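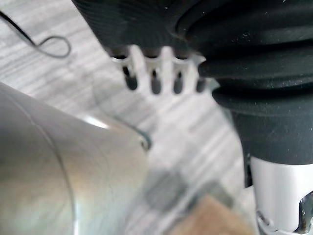

12 May 2020

Elevator trim tab, left side. Carrying on from the April entry, where I left it with the tab off and the hinge pin in a bag on the shelf.

Pin first. Measured it at both ends and in the middle. Middle is fine. The outboard end has a step worn into it that catches a fingernail, and the hinge knuckle it ran in has gone slightly oval. New pin from Illent came in this morning's box. Tried it dry in the old hinge and the free play at the trailing edge is better but still over what the Watach sheet allows, so the hinge half on the tab side is being changed as well. Hinge half on the elevator side is good and stays.

Drilled out the rivets on the tab side. There are 17 in the row and 2 of the holes came out bigger than I would like, both near the outboard end. Will go up a size on those. Edge distance checked with the rule and it is all right for the larger rivet. Skin under the hinge was clean apart from a grey bloom along the forward edge. Rubbed it back, no pitting, primed it and left it to go off over lunch.

Cable tension next. Trim cable read 30 on the gauge at the aft station, with the card saying 47 for the temperature in the hangar. That explains the vague feel at the wheel noted by the last crew. Turnbuckle was wound well in already and I don't want to run out of thread, so before touching it I went along the run to see if anything had moved. The forward pulley bracket is tight. The aft one had a loose bolt, not missing its locking, just not pulled up. Nipped it up to the figure in the sheet and the tension came up by itself, though not enough. The rest was taken up on the turnbuckle. No threads showing either side. Not wire locked yet, leave it until the tab is back on and the travel has been set.

Travel. Can't do it properly without the tab, but I ran the wheel stop to stop with the actuator disconnected and counted turns against the sheet. Same both ways. The indicator in the cockpit sits a little nose-up of neutral when the actuator is centred. I think it has been set like that to suit the old slack and will need moving once everything is together. Do not adjust it first.

Actuator rod end: slight notchiness when turned by hand with no load on it. Cleaned and regreased, notchiness still there. Put it on the Tkachuk order with the split pins. If it arrives before the hinge does, fit it and do the two jobs in one go.

Balance. The Flustard repair scheme asks for the elevator to be rebalanced if the tab weight changes. Larger rivets and primer are next to nothing but the tab is a long way behind the hinge line, so it gets weighed anyway. The old figure is on the inside cover of the job folder in pencil. Someone should ink it in. Scales need their zero checked first, they were drifting last time I used them for the rudder.

Also noticed while I had the light in there: the drain hole at the lower inboard corner of the elevator was blocked with paint. Cleared it. A bit of dry grit came out, no water. Check the right side for the same.

Left for next session:
Rivet new hinge half to tab, wet assembly
Weigh tab, write it down next to the old figure
Fit tab, new pin, bend the pin end over
Free play at trailing edge, both ends
Set travel, then indicator
Wire lock turnbuckle, duplicate inspection
Right side drain hole

Tab is in the rack, top shelf, padded. Please don't stack anything on it.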